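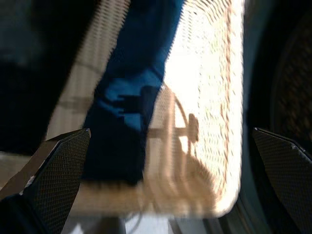
Posted by elvia_escobedo (Elvia Escobedo) » March 5, 2019
Forum: Storage and Laundry » Baskets, Bins and Hampers
Subject: Cloth in the bottom of a woven basket, yes or no

I have a pale woven basket with a thick rim and a blue cloth, and I'd like to know whether the two belong together. My mother's position was that a basket without a cloth in it is a sieve. My own position is that I now own a cloth that slides around every time the basket tips, bunches up at one end, and leaves the weave bare at the other.

The basket is for the hall closet: gloves, dog leash, the mail I'm pretending I'll answer. I bought it at Dirkholm when they moved out of the old building. The tag said "natural look," which commits them to very little.

So do I pin the cloth, sew it, or give it back to the kitchen where it was happy?

Fliduvbridge
Re: Cloth in the bottom of a woven basket, yes or no

Sew it. Four stitches, one per corner, straight through the weave and knotted underneath. I did mine with button thread in May and it hasn't moved, which is more than I can say for whatever is inside it.

Wash the cloth first, though. Dark blue on a cream basket is a brave choice.

weft_side_story
Re: Cloth in the bottom of a woven basket, yes or no

Please don't sew it. You'll want to wash it eventually and then you're sitting on the floor with nail scissors, reconsidering your hobbies. Ribbon ties. Loop them around the rim and you're done.

Fliduvbridge
Re: Cloth in the bottom of a woven basket, yes or no

Ribbon ties come undone. Ribbon ties are how my yarn got behind the radiator.

weft_side_story
Re: Cloth in the bottom of a woven basket, yes or no

Then tie them properly? I was told a square knot is within reach of most adults.

elvia_escobedo
Re: Cloth in the bottom of a woven basket, yes or no

I see we've reached the knots already. For what it's worth, the cloth isn't cut to fit. It's just a cloth. Put it in flat and it fans out at one corner and hangs off the other like it's leaving. It also has no ambition to be rectangular, and the basket does, apart from the rounded corners.
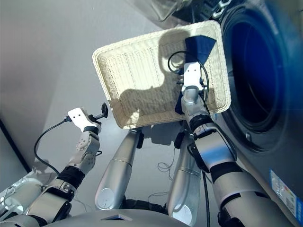
Gulyás
Re: Cloth in the bottom of a woven basket, yes or no

Skip the cloth. Gloves don't fall through a weave that fine, and neither does a leash. A liner earns its keep with onions, or clothespins, or anything that sheds. All it will do in a hall closet is collect grit and hide your keys.

If you must have something in there, cut a piece of felt to the shape of the floor. Make a newspaper pattern first, and round the corners more than you think you need to. I cut mine 2 inches too big and had to trim it 3 times, and it still curls on one side.

elvia_escobedo
Re: Cloth in the bottom of a woven basket, yes or no

Gulyás, that's very sensible and I resent it. I already washed the cloth.

Fliduvbridge
Re: Cloth in the bottom of a woven basket, yes or no

Felt holds dog hair like a grudge. Just saying.

Bamwood
Re: Cloth in the bottom of a woven basket, yes or no

There's an old thread on this that ran to 1066 replies before it got locked. The short version is that the sewing people and the ribbon people no longer speak. I use a pillowcase and pull it over the whole basket, rim and all. Ugly as anything, comes off in a second.

weft_side_story
Re: Cloth in the bottom of a woven basket, yes or no

A pillowcase. Over the rim. Why buy the nice rim, then?

Bamwood
Re: Cloth in the bottom of a woven basket, yes or no

It was on sale.

elvia_escobedo
Re: Cloth in the bottom of a woven basket, yes or no

Going bare for the closet, and the blue cloth goes back on the oven door. If the keys vanish anyway I'll be back to try the felt. Does anyone know if you can vacuum the weave with the brush attachment, or does that pull up the ends?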